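Fontes / Hanging and storage / Item 709

# Rosterell short garment rail, by Harkon

Harkon calls the Rosterell "the last rail you'll buy." We have sold a lot of rails and would not put that on a box. What comes in the box is a short wooden rack with a base tray, meant for the top of a dresser, a laundry counter, a shop display or the floor of a closet where a full-height rail won't go. We stock it. We also think a fair number of the people looking at it want something else, so please read to the end before ordering.

It is a simple thing. Two upright posts stand in a shallow rectangular tray with raised edges, and a round crossbar runs between them at the top. The wood is pale and unfinished, and Harkon supplies no oil or wax with it. The brochure says "natural finish." We say unfinished, and if you plan to hang anything damp on it, seal it first and give the sealer time to dry.
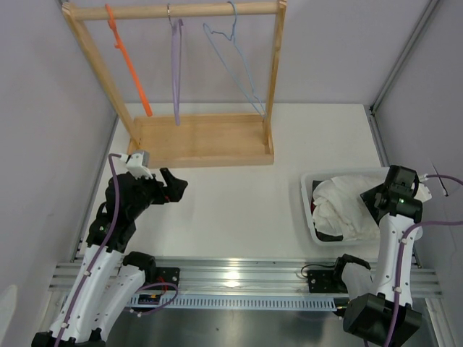
*Rosterell rail with orange, lavender and pale blue hangers. Hangers not included.*

## Height, and why we keep bringing it up

Usable bar length is 41 cm. Most of the returns we get come from the height, though, and the listing Harkon sends out to shops barely mentions it. A hanger on this rail finishes a short way above the tray. A blouse or a child's shirt will reach the tray and bunch there, and anything longer will pile up in it or go over the edge. If you want to see a dress hanging at full length, you need a taller rail.

What you can do is park things on it. Tomorrow's shirt, the delicate pieces waiting for the iron, scarves, doll clothes, baby clothes, empty hangers that would otherwise end up in a knot on the bed. The tray catches pins and loose buttons, and we like the tray more than we expected to.

## The posts

The posts are set into the tray and the bar goes across the top. There are no cross braces. Harkon describes the joint as "self-squaring," and we have not been able to make it do that. One post can end up leaning outward while the other stands fairly straight, and you may find that you care about this or that you don't. A dab of wood glue in each socket will fix the angle for good, but then the rail no longer comes apart for storage, and coming apart for storage is on the front of the box.

Load: Harkon gives 9 kg. We would treat that as a number for a rail somebody has glued. Keep winter coats off it.

## Which hangers

You can put nearly any hanger over a round bar. Whether it stays where you want it is another question, and the type makes more difference than the price.

**Plastic.** Light, cheap and good for color coding. A molded plastic hook has some grip on bare wood, but the hanger can still settle at a slant when one end is pushed down, and near a post it will. Look for the kind with small side hooks for straps if you hang skirts or camisoles.

**Plastic with a metal hook.** The hook is usually the better part. It swivels on some makes and is fixed on others, and sellers are bad at saying which. Ask before you buy a bundle.

**Coated wire.** The thin ones with a twisted neck take up almost no room on the bar, so on a rail this short they make sense. They also leave a ridge in the shoulders of knitwear, whatever the coating is supposed to do.

We don't supply hangers with item 709. Harkon used to put 2 in the box and stopped, and the price did not go down.

## Strap hooks, in case you skip them

A lot of plastic hangers have a little upturned hook partway along the body. It looks like an afterthought from the mold. For a slippery garment with loops sewn inside the waist it does most of the work, and for anything heavier it snaps. Thin strips of bright plastic flex more than they seem to in the store, so press one gently with your thumb before you trust it with a lined skirt.

Run a fingertip around the inside of the hook too. Seams in the plastic are common on inexpensive hangers, and a rough one will pull a thread in sheer cloth.
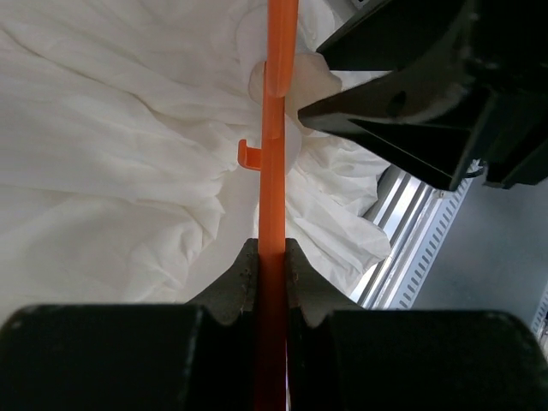 Zakhar Kobzar disagrees with us about strap hooks and sent a comment in February: I've used the cheap plastic ones for years on my daughter's recital skirts and never had one snap. What does happen is the loop slides off when you lift the hanger from the bar, so I put a small rubber band on each side. You people are too hard on plastic and not hard enough on that rail, which wobbles.

We take the point about the rubber bands and have started doing the same on the display floor. On the wobble, see the glue paragraph. He says he has since glued his.

## Hanging thin white fabric

Harkon's brochure promises the rail is "gentle on delicates." A rail doesn't touch the garment, or shouldn't, so we are not sure what is being promised. The tray does touch it, and bare wood edges can be rough straight from the box. We suggest a light sanding along the top of the raised edge. Do the inside corners as well.

With a sheer skirt or a ruffled piece, the trouble mostly starts while you are getting it onto the hanger:

- Find the waistband or the thickest doubled edge first and hold the piece there. Picking it up by a single sheer layer puts the whole weight on the weakest part.
- Lay the hanger down flat and bring the cloth to it. Doing this in mid-air over a short rail is how ruffles get caught on a post.
- Let pleated edges fall on their own before you start smoothing. Pulling on fine pleats flattens them.
- Leave clear space on both sides. If you crowd sheer layers between two other garments, you will be ironing again, so give the piece the middle of the bar and move the rest.

Line the tray with a clean cotton cloth if the garment will hang down into it. Paper works too, but printed paper can leave a mark on white. 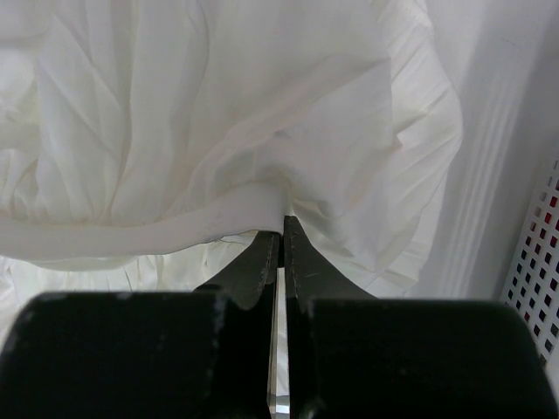
## Compared with the Porkex

Customers ask whether to get this or the Porkex, which is a taller metal rail on wheels that we also carry. The Porkex holds more and shows off a long garment properly. It is also ugly, and its wheels collect hair. If you have floor space and real clothes to hang, buy the Porkex. If you have a shelf and a few light things, the Rosterell is the better fit, with the reservations already given.

## Ordering and returns

Item 709 ships flat, with the bar and posts packed inside the tray. No tools are needed unless you count the glue.

Check the sockets for splits before assembling. We take back unglued rails in the original box. Glued, oiled or painted rails are yours to keep, and we can't make an exception for a leaning post that was glued while it was leaning.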